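Vehicle Maintenance, Evening Course
Session 3: Fluids, Intervals and Sales Talk
Tutor: Rhydian Morris, Pultdale Adult Learning

Bring last session's worksheet. Doors close at 1730.

1. Where the numbers come from

Every car has a service schedule printed in the handbook. Start there. The sticker on your windshield was put there by someone who would like you to come back, and it often gives a shorter interval than the handbook does. Ask the shop why. Sometimes there is a decent reason (short trips, towing, dusty roads). Often you will get a shrug.

"Severe service" deserves a second look too. Read the definition in your own handbook before you accept that it applies to you. Some of you will find that it does.

2. Additives

We looked at a bottle of Flistiline last time. The label claims smoother running and "restored" compression. Restored from what, and measured how? The leaflet quotes an 85 percent satisfaction rate, which tells you how buyers felt after spending the money. It says nothing about compression. To test a claim like that you would want:
- a gauge reading on each cylinder before and after
- the same engine at the same temperature
- a second engine that got an oil change and no additive

I wrote to the makers asking for figures of this kind and got a discount code.

3. Flushes

Coolant does wear out and has to be changed. A chemical flush on a system that is clean already is another matter. Ask to see the old coolant. If it is rusty or has sludge in it, the shop has a case. If the only argument is mileage, go back to the handbook.

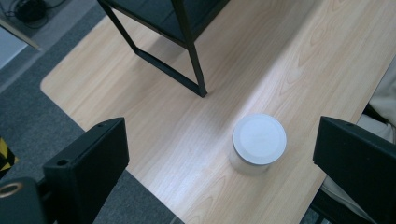 The same goes for brake fluid, except that here I am less stingy. It takes on water over time, and color is a poor guide to how much. A tester costs little, though the cheap pens disagree with each other, as the Beddoe group found when they tried 2 of them on one reservoir. Follow the time limit in the handbook, even if the car has hardly moved.

4. Reading an estimate

The Cluvthorpe estimate in your packet has a line for "shop supplies" and another for "sundries." Find out what each one covers. Check whether the labor hours overlap: if a wheel is already off for one job, you shouldn't pay to take it off again for the next.

For next session

Copy out the fluid section of your handbook schedule. Mark anything a shop has sold you that isn't in it, with the price. Read the notes on belts and hoses, and skip the page on fuel savers, which I am rewriting.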